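Subject: Re: [drilldale-growers] Saving bean seed in a short season

Hello all,

I've been meaning to answer this since it came through, but we had relatives in the house and then the dog got into the compost, so forgive me for taking my time. I'm quoting the question below so it's in front of everyone, and then I'll ramble on underneath it the way I usually do.

> Hi everybody,
>
> New member here, first year with a real garden. I planted
> Arancibia pole beans along the north fence and they have done
> beautifully, to the point that I would like to save my own seed
> instead of buying it again. My trouble is that the pods are still
> green and fat and we are getting close to frost. Should I leave
> them on the vine and hope, or pick them now and dry them inside?
> Also, does it matter that I have bush beans growing in the next
> bed over? I have read that they cross and I have read that they
> don't.
>
> One more thing, how many plants do I need to save from? I only
> have a small patch and my spouse would like to eat at least a few
> of them.
>
> Thank you for any help, this list has been a joy to read.

First of all, welcome! And good for you for starting with Arancibias, which I think are the best bean going for our part of the world, even if they do want a taller pole than the packet lets on. I grew them the first summer we moved to Drilldale and I've had them somewhere in the yard ever since, except for the year the woodchuck made other arrangements.

On the question of leaving them or picking them, my answer is a bit of both. A bean that is still bright green with soft seeds inside is not going to make good seed no matter how kindly you treat it indoors. But once the pod has started to go pale and leathery, and you can feel that the beans inside are full size and firm, it will usually finish on its own off the plant. So go along the fence with a basket on a dry afternoon and feel the pods. The ones that have turned yellowish or gone a little limp can come in. Leave the rest as long as you dare.

If a hard frost is forecast and you still have a lot of leathery pods out there, pull the entire plant, roots and all, and hang it upside down in a shed or garage. I do this most years. My garage in October looks like something from a haunted house, with vines hanging from every rafter and nail, and you have to duck to get to the snow shovel. A light frost that only nips the top leaves is nothing to lose sleep over. It's the hard freeze that hurts, when the seeds still have a lot of moisture in them. I lost a whole crop of Helilura that way in our second fall here. They looked perfectly nice, I put them away in a jar feeling very pleased with myself, and in the spring I got a row of bare dirt and one lonely seedling that a slug ate.

As for crossing, both of the things you read are sort of right. Bean flowers mostly pollinate themselves before they even open, so you can grow two kinds fairly near each other and get true seed nearly all the time. But bumblebees are strong and nosy, and once in a while they'll push into a flower early and carry something across. If the bed next door is a bush bean, I would take my seed from the far end of the Arancibia row and eat from the near end, and not worry past that. If you ever find an odd bean in the jar, a different color or shape from the others, take it out and plant it by itself somewhere. I got a lovely speckled one that way and grew it for years, until I mixed up my envelopes. (Label your envelopes. Then put another label inside.)

How many plants? The books will tell you a good many, and if you were keeping a rare variety alive for the whole county I would say listen to the books. For your own fence, I'd save from as many plants as you can spare a few pods from, and not take them all from the one big show-off at the end. I like to tie a bit of red yarn on the vines I'm saving from, early in the summer, so that nobody in the kitchen picks them for supper. It works very well on everybody but my grandchildren, who think the yarn means those are the special ones.

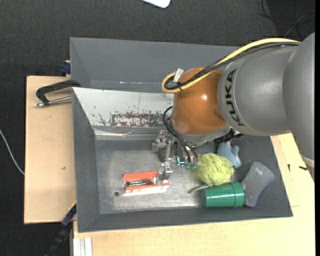
Now, drying. Once the pods are crackly and you can hear the seeds rattle, shell them onto a tray or an old window screen and let them sit out somewhere airy for another couple of weeks. Stay away from the oven, and don't use the top of the radiator either, much as I love the top of the radiator for bread dough. The old test is to bite one gently, and if your tooth leaves a dent, they need longer. If you have a hammer handy, you can hit one on the step, and a dry bean will shatter while a damp one will just squash.

When they're properly dry, put them in a jar with a tight lid and put the jar in the freezer for a week or so, which takes care of any weevils. Let the jar come all the way back to room temperature before you open it, or you'll get wet beans from the condensation and have to start drying all over again. I have done this. I was in a hurry to show them off to a neighbor. After that they can live in any cool dark cupboard, and mine stay good for 3 years at least, often longer if I've been careful.

You might also think about bringing a handful to the seed swap at the Trernenia hall in February. It's a very friendly crowd and you don't have to bring much of anything. Last winter there were 341 packets on the tables by lunchtime, a fair number of them squash, and I came home with a lettuce I had been hunting for since before we moved. There's soup, too, and somebody always brings those molasses cookies. If you do bring beans, write down the variety, the year, and whether they climbed, and people will be delighted with you.

I should let you go, and I see the light is starting to fade and I still have tomatoes to bring in. Do write back and let us know how the Arancibias come through. And if it does all go wrong and you end up with a jar of duds, I have plenty put by and would be glad to mail you an envelope, just send me your address off list.

Happy shelling,

Your neighbor over by the creek

P.S. To whoever asked last month about the purple pods turning green in the pan, yes, they all do that, and no, I've never found a way around it. I steam them very briefly and eat them with butter and don't look too closely.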